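From: Natália Ondrejka
To: tabletops list
Date: 19 June 2018
Subject: Re: Haze on gloss lacquer after cleaning

Jirayu Sangkhawat wrote:

> We have white gloss tops in the Havico meeting rooms. The cleaners use a general spray and there is now a haze that shows under the ceiling lights. Polishing by hand shifts it for a day or two. Is the lacquer damaged, or is it residue? Boonmee thinks we should cut it back and start again.

Residue, most likely. If hand polishing shifts it at all, the film is sitting on the lacquer. Don't cut back yet.
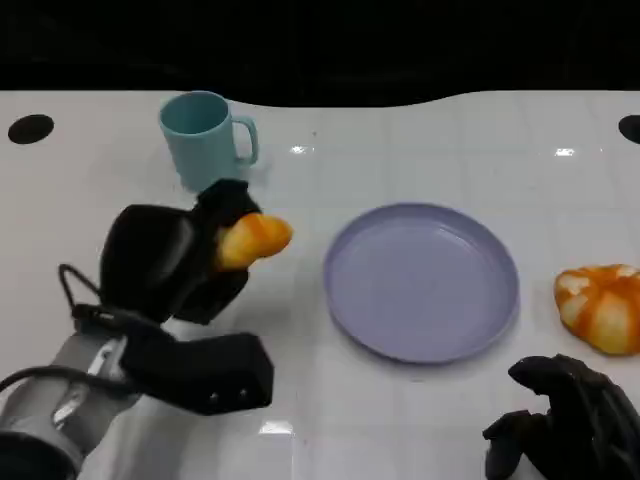 Test a small patch first. Wipe with distilled water and 4 drops of neutral soap per litre, rinse twice with a clean cloth, then dry at once. Leave it for 60 minutes and look at it from a low angle with one light on. If the patch is clear and the rest is not, wash the whole top the same way.

If the patch is still dull, check the spray label for ammonia. We had that at Brøndum in December and 17 tops had to be refinished. Walid Hourani did the work and may still have his notes on grit sequence.
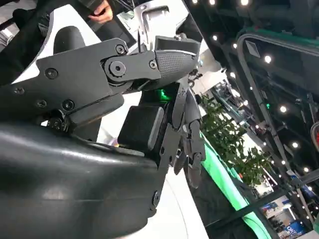 On cutting back: I would not start coarser than 2000 on lacquer of unknown thickness. Edges go first. Tassanee used Mistonus compound on ours with a foam pad, low speed, and stopped every few passes to let the surface cool.

Which lacquer is it, and how old? Two-pack will stand far more than the older cellulose.

Natália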